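I eat lunch at a table. I know that sounds like nothing, but for most of my working life I ate it over a keyboard, and I'm here to tell you the table is better!

It started when I took a job at Tumell, where Maribeth Dizon ran the front office and simply shut her laptop at noon. She never made a speech. She just got up, sat down in the back room with a bowl of soup and asked whoever came in how their morning was going. Within a month there were nine of us. I learned more in that room than in any meeting (including how Mesfin Wako gets rice to come out right, a thing I'd been messing up for years).
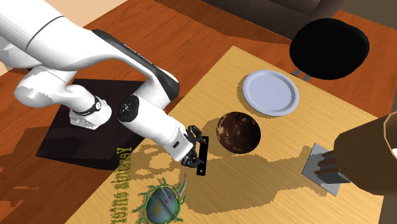
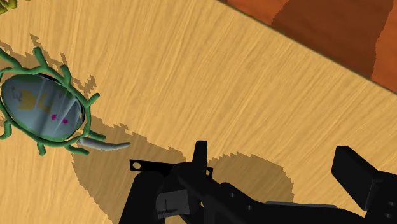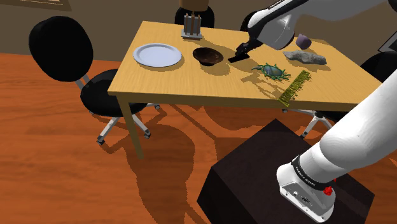 People tell me they don't have time, and I get it, I said the same thing. But a real lunch takes me 72 minutes a week more than the sad desk version, and I was losing that much to staring at a screen anyway. You don't need a fancy setup either. A plain wooden table, a round white plate and a dark brown bowl like the ones in the last picture would do me for years, and I'd be happy every single day of them.

What I'd love is for bosses to quit treating lunch as a hole in the schedule. When I moved to Batley, the calendar had calls booked straight through it, and Malachy Ó Flaithearta and I spent most of June asking to have them moved. We got two days a week. I want all five, and I'm still asking!

So if you're reading this with a sandwich in one hand, go find a chair somewhere else. Take someone along. Fridays are a good day to start, and leftovers count.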